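7 March 2022 - studio notebook, sound for Gremska

Long day on the ferry sequence, writing this down before I forget which version is which. The session is saved as Gremska_ferry_48 (yes, forty-eight saves, I know, Ylva already laughed at me).

Where I got to: the low engine drone under the opening is now tuned a hair flat of D so it rubs against the cello when the cello comes in. I tried it dead in tune first and it just sounded like a pad, very tasteful, very boring. Flat is better! It makes you a bit seasick, and she's supposed to be a bit seasick. The drone sits under everything until the captain's radio, and then I pull it out over maybe four seconds so you only notice that it's gone once she starts talking.

The radio song is still a problem. Vivek Sachdeva wants it to begin as something coming out of the little speaker in the galley and then open up into full score as she walks on deck. I love the idea, but the crossfade is ugly. The speaker version is filtered so hard that when the real low end arrives it feels like somebody kicked a door open. Tried a slow filter sweep (sounds like a DJ), tried hiding it behind the hatch noise (better), tried both together (no).

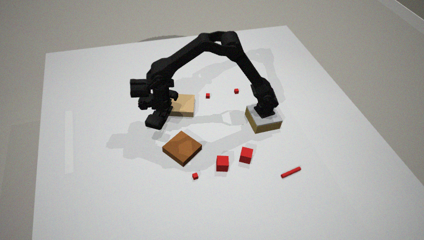
Tempo next. The song was recorded at 103 and the cut wants it a touch slower, and stretching it makes the brushes go watery. I'd rather we re-record the brushes and leave the rest alone. Ylva Lundgren thinks we could get away with shifting the whole edit by a few frames, and Vivek will hate that, so I'm letting her ask him. For the shape of the cue I keep drawing the same thing on my pad, an upside-down U like the two black arms make over that white table - up on the left, the two lines meeting at the top, then down again on the right. Strings take the climb, clarinet takes the way down, and they only touch for one bar. Bar 31 if we keep the repeat.

Rebuilt the hatch noise from the Gamlow recordings we made in October. Take 205 is the good one, with the squeak at the end. Don't use the one before it, there's a gull on it and the gull is in G sharp.

Also listened to the end titles again. Still almost 48 seconds too long for the picture. I can lose the second verse, but then the key change comes out of nowhere. Maybe that's fine?

For tomorrow:
- brushes, two mics, dry
- send Vivek the hatch crossfade without comment and see if he spots it
- ask Ylva where the clean dialogue for the galley went
- back up the ferry session to the other drive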